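Clallstead Open Day Recordings

README for the Petchrat handheld gripper set, version 7

What this is

Petchrat is a small collection of recordings made with handheld grippers during the Clallstead open day. Visitors came in, watched a short demonstration by Sakda Nakpan, and then had a go themselves in an ordinary office. We had hoped for a handful of takers and ended up with 57 recordings, which made us very happy indeed!

The release is dated July 9, 2020. The open day itself was in June.

How the day ran

Each visitor got a pair of grippers, one for each hand, and a head camera. Sakda showed the basic grip first, then how to keep the marker cubes turned towards the camera – the bit everyone forgets once they start concentrating. After that people chose a job from the board: picking up paper from the floor, moving small things on a desk, tidying cables, or pushing a chair back into place. Sessions lasted some 14 minutes, including questions, and there were plenty of good ones. A few visitors stayed on well past their slot and we were glad to let them.

What is in the folders

video – head camera footage, one file per recording
poses – gripper positions worked out from the marker cubes
notes – what the visitor set out to do, in their own words
splits – our suggested training and test lists

The notes are worth reading. Elaine Marinho typed them up on the day and kept the odd spellings and the asides.

Working in the office area

Much of the footage looks steeply down, past the visitor's own hands to the floor and furniture. Expect deep shadow under the chairs and bright white desk tops in the same view. The Zirkari pose script copes well with this, though it does lose a cube now and then when a wrist turns.
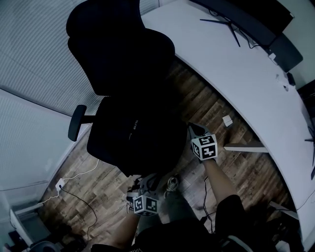
Head camera view: a gripper in each hand, marker cubes fitted, by the office chair and curved desk.

Known gaps

Recordings 7 and 8 have no pose files. Sound was removed from everything. Left and right are named from the wearer's side.

Thanks

To the Jidport team for the loan of the rooms, and to everyone who came along and tried it. Corrections to the notes should go to Elaine, and anything about the pose files to Sakda.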